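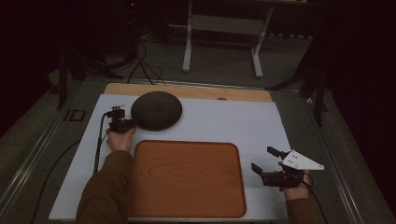 Wooden tray and round dark piece on the white board

Breakfast and Dining Room Assistant, Mac Suibhne Guest House, Skedarness

We are looking for one person to join our small team from April until the end of the season. Mac Suibhne is a guest house with 14 rooms, a dining room and a garden which goes down to the water. Most of our guests come for walking and stay three nights, so they will learn your name quickly, and you will learn how they like their eggs.

The work

You will prepare the dining room in the morning, serve breakfast from 7:30, clear the tables and set them again for afternoon tea. Breakfast trays also go up to the rooms when guests have asked for it the evening before. The list hangs on the kitchen door and it must be read before anything else is started.

On quiet days you will help with linen, polish the glasses, and write the small menu cards. Handwriting does not need to be beautiful but it must be possible to read without glasses. On Friday the supplier from Pladotstead comes early, and the person on the morning shift checks the delivery together with the cook, Pádraig Phelan. Please tell Pádraig about a missing item the same morning. He has to telephone before the van is too far.
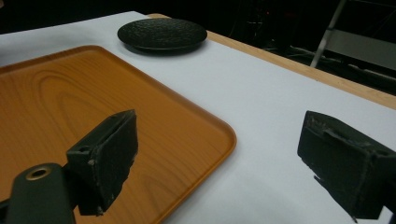

Close up at the work surface

Hours and pay

The position is 30 hours in a week, in five shifts. A morning shift starts at 6:45 and finishes at 12:45. You will have every second weekend free, and we make the plan two weeks ahead. Pay is 15 an hour during the first month and 17 after it. Tips are divided equally between dining room, kitchen and housekeeping.

A staff room in the side building is available if you live far away. It has its own shower and a shared kitchen with two other colleagues. The rent is low and we will tell you the amount before you decide. Pets are unfortunately not possible in the side building. Bicycles can stay in the shed.

Who we would like to meet

You do not need a diploma. Experience in a café, a hotel or a school kitchen is useful, but we have also hired people who came from very different work and stayed with us several seasons. We ask that you can carry a full tray on the stairs, that you are friendly before seven in the morning, and that you speak English well enough to explain what is in a dish. This last point is important for guests with allergies. I came to this house with English as my third language, so please do not be shy about your accent.

We use Cellel for bookings and room notes. It takes one afternoon to learn it and I will sit with you.

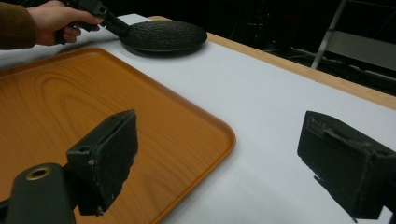
Dark oval piece near the back edge of the table

How to apply

Write us a short letter with your telephone number and the date when you could begin. A list of former jobs is welcome, one page is enough. A photo of yourself is not needed. You can leave the letter at reception or send it by post to the guest house.

We will invite some of the applicants for a paid trial morning, with breakfast afterwards. Travel by bus to the trial will be paid back when you bring the ticket. Everybody who writes will receive an answer, also if it is a no.

Questions about the work can be asked by telephone between 14:00 and 16:00, when the dining room is calm. Please ask for me.

Elibariki Wanyama
House Manager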